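Review: Etosska refillable pump bottle for dish soap, orange

I bought the Etosska pump bottle in May, from the kitchen shop Akpan in Prundville, together with one refill of soap. I have used it every day at my sink, so I think I can now say something useful about it.

First the size. I measured with a kitchen jug and it takes 284 ml when I stop a little below the neck. For one person, or for a couple who cooks small meals, this is enough. For a big family I would look for another model, or you will be refilling all the time. I buy the Hemico soap in the 1000 ml bag, and there is also a 2000 ml can which is cheaper per wash but very heavy to pour from. With the can I made a mess two times, so now I stay with the bag and a small funnel.

The pump is the part I like most. It needs 4 presses after a refill before the soap comes, and after that one press is enough for a plate and a glass. For greasy things I take two. The old bottle I had before was giving too much soap every time, and the mesh strainer was then full of foam that did not want to go away. With this one I put one press in a small steel bowl with warm water, dip the brush in it and clean the strainer from both sides. It is a slow method but the mesh comes out clean.

The plastic is translucent, so I see the level from the other side of the kitchen. This sounds like a small thing. For me it is a good reason to choose this bottle over a ceramic one, where you notice that the soap is finished only when your hands are already wet.

Now the points I like less. The collar has steps and grooves, and dried soap collects in them. I clean it with an old toothbrush when I refill. The color is also quite strong. In the shop I thought it would look softer, but in my kitchen almost everything is white or steel, and the orange is the first thing that guests see. You may like this, I am still not sure.

One more remark about the neck. The thread is a little short, and if you close it in a hurry the collar goes on crooked and the pump feels loose. Turn it back, start again slowly, and it sits well. I wish the instructions would mention it - they only show how to unlock the pump.

Would I buy it again? Yes, I think so, but maybe in the clear version if Akpan has it in stock. The price was fair and the pump still works as on the first day. I take off one star for the grooves and the short thread. 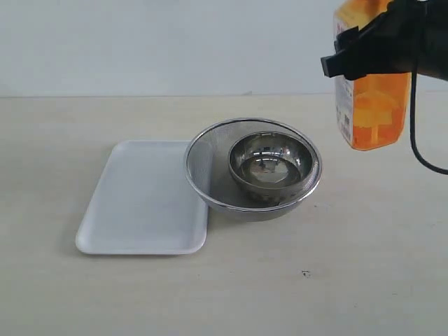
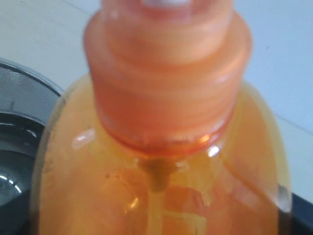
The Etosska bottle in orange, in the first photo with my white tray, the mesh strainer and the small steel bowl, in the second from close with the pump collar.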